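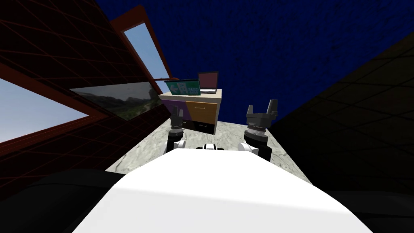

Issue 264, page 7

Desk work with two arms: a gallery from the Ilteck trial

Ilteck looks after furnished rooms for small offices. Between one tenant and the next, each desk has to be cleared, the drawers checked and the signs put back in their places. The job used to be shared by four room clerks, who also dealt with keys, faults and post. Over the past year part of the desk work has moved to a two-armed machine, run with control software from Sokex. The clerks have stayed, and their day has changed a good deal.

The pictures on this page are computer renderings. Every new task is run in simulation before it is allowed on site, and the clerks now take part in that stage. They set the order of the steps, watch the runs and mark the points at which they would want the machine to stop and wait. Under the old arrangement they first met a new procedure on the morning it came into use.

The opening picture has both grippers raised, open and empty, with the desk a short distance ahead. The clerks call this posture "hands up". By house rule it is the only one in which a person may walk up to the desk and move something on it. The rule came from the clerks and replaced a longer one written by the supplier, which relied on a status lamp that could not be seen from the far side of the room.

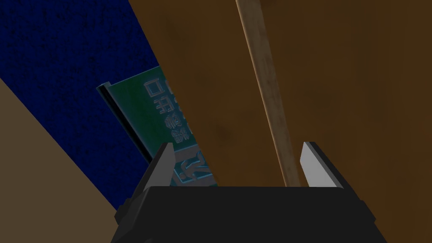
Page last changed: December 26, 2024

Close view over one gripper, fingers apart, with a thin wooden stick near the right-hand finger and a green card with raised characters behind. Thin parts of this kind are the slowest to handle. The gap between the fingers is wide compared with the part, and a small error in angle is enough for one finger to arrive early and push it away.

In the first version of the task, a missed grip was followed by three more attempts and then an alarm. Clerks disliked the alarm, as it called them from another room for a job of a few seconds. Misses are now put in a list and dealt with on the next round. The change was made at the request of the Mohamedi Street office, where one clerk covers two floors.

The trial log holds 1878 runs at the time of writing. Each run is stored with the clerk's remarks beside it, in free text. An earlier form with tick boxes was dropped — it had no box for "would not have done it in this order", and that was the most common remark. 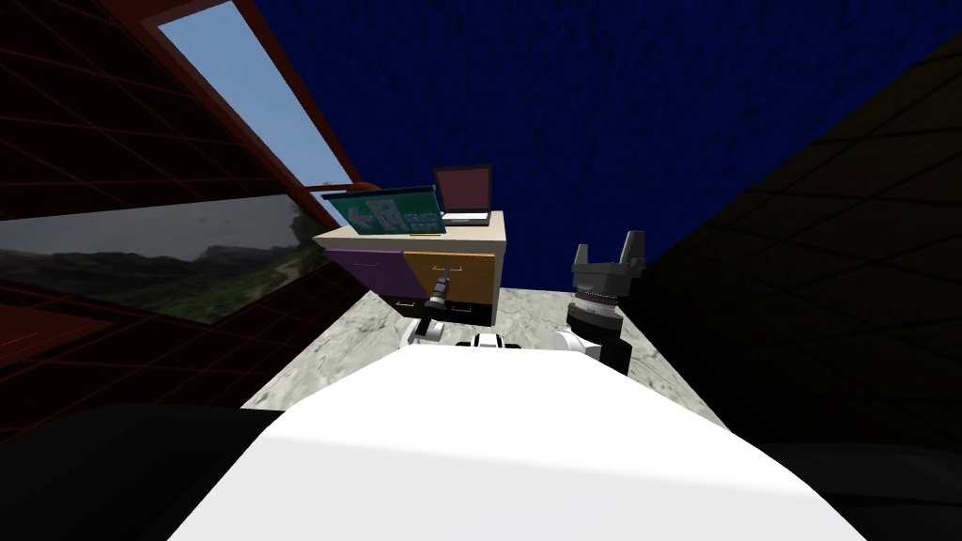

Drawer checks were the part of the job that the clerks most wanted to hand over. They mean a great deal of bending, and at the Tarkemska building the lower drawers sit close to the floor in every room. The machine approaches with one arm only and keeps the other clear of the furniture. In this run the left gripper is in front of the orange-tan drawer, slightly below its handle, while the right arm stands off to the side of the cabinet. The laptop and the green sign are left on top during the check, as they would be in an occupied room, and the path of the arm has to be planned with them there. A clerk still decides what happens to anything found inside a drawer. The machine does not remove personal items, and there is no plan to change that.

Hours and duties

Contracted hours for the four clerks are unchanged. The split within those hours is different: less time at the desks, more time on run reviews, fault reports and tenant questions. Two of the clerks asked for the review work to be spread evenly, as it is done sitting at a screen and is tiring in its own way. It now rotates weekly.

Pay grade is still open. The review work was added to the job description under "other duties", and the clerks have asked for it to be listed as a skill with its own training record. Ilteck has agreed to the training record. The grade will be discussed once the drawer task is in regular use at Tarkemska.

One practical point for other sites — the machine needs the furniture to stand where the plan says it stands. Clerks at Mohamedi Street spent most of the first weeks putting desks back after tenants had moved them, and the time for this had not been allowed for. It is now entered as a separate line on the rota.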